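Mesh facing

Mesh facing is a textile layer fixed over a firmer backing to change how a surface grips, drains or wears. It is found on work gloves, seat covers, sports pads, tool handles and straps. The term covers both knitted and woven fabrics, provided the openings between yarns are regular and large enough to affect contact with another surface.

Construction

Most facings are warp knitted, as this structure does not run when a yarn is broken. Woven types are stiffer and hold their shape better under a steady load, but fray where they are cut. The yarn is usually polyester or nylon. Fibre choice governs colour fastness and water uptake, while the size of the openings governs drainage. The cut edge is closed by binding, welding or moulding into a rim.
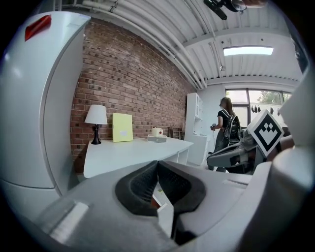
Surface texture affects grip in two ways. Raised yarns concentrate pressure at small points, and the hollows between them give dust and water somewhere to go. A dark, mesh-like inner surface with a smooth black rim, as on the paired pads shown, puts the texture in the middle of the pad and leaves the border plain. Very open meshes lose grip on soft or thin materials, which can be pushed into the openings.

Testing

Wear is assessed by rubbing a sample against a standard cloth until a yarn parts. In a comparison published by Teun De Haan, a woven facing from the Staleck mill lasted 1,325 cycles and a knitted facing of the same mass lasted 1,029. Both were tested dry. Wet samples of the knitted type failed at 700 cycles. The order of the results was unchanged when the backing was replaced with a softer foam.

Manufacture and use

The Bakden works began producing knitted facing for glove makers and later supplied the Quintana range of saddle pads, which used it in 9 colours. Cater, a competing firm, favoured a bonded woven type with a moulded edge.

Care

Facings are cleaned with a soft brush and cool, soapy water. Grit left in the openings abrades the yarn from below. Solvents can attack the adhesive between facing and backing, and heat drying may shrink the fabric away from its rim.

See also: Spacer fabric; Warp knitting; Abrasion resistance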